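okay so Monday I decided to deal with The Drawer. you know the one. every apartment has one and mine has been winning for years

step one was getting stuff out onto a table where I could see it, in front of the bamboo-looking screen

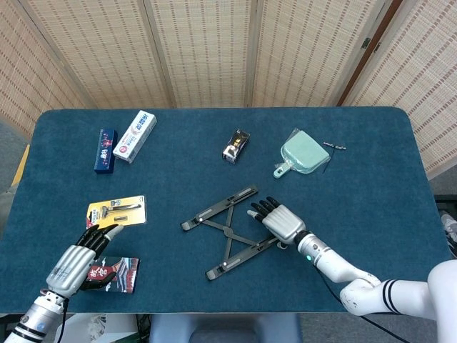
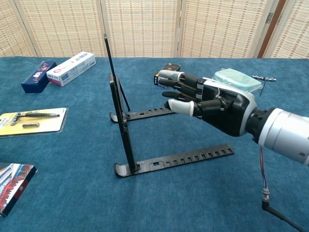

2/ the razor on the yellow card, still sealed. I have been buying disposables at Sutter this whole time!! there's even a spare cartridge in there

3/ mini dustpan in mint green, plastic wrap still on the scoop. I love this color so much and I completely forgot I owned it. it's going under the sink tonight

4/ the black folding stand is the real win. it has a row of little notches along the base so you can pick your angle (I think mine came from Wereo?). it's going on the kitchen counter for recipes

5/ the cable with the silver connector… no idea. I've tried it on 8 things. if you know, please tell me

6/ Ragnvald Öberg says to throw out any cable you can't name in a minute. Ragnvald also has some 311 unread emails so I'm not taking advice

7/ anyway the boxes go to the bathroom shelf, the booklet with the red characters goes in the magazine pile, and the drawer gets dividers. Jisitz ones or Carnard ones? the Carnard set looks sturdier but my drawer is super shallow

8/ will post the drawer once the dividers are in. closet is next, pray for me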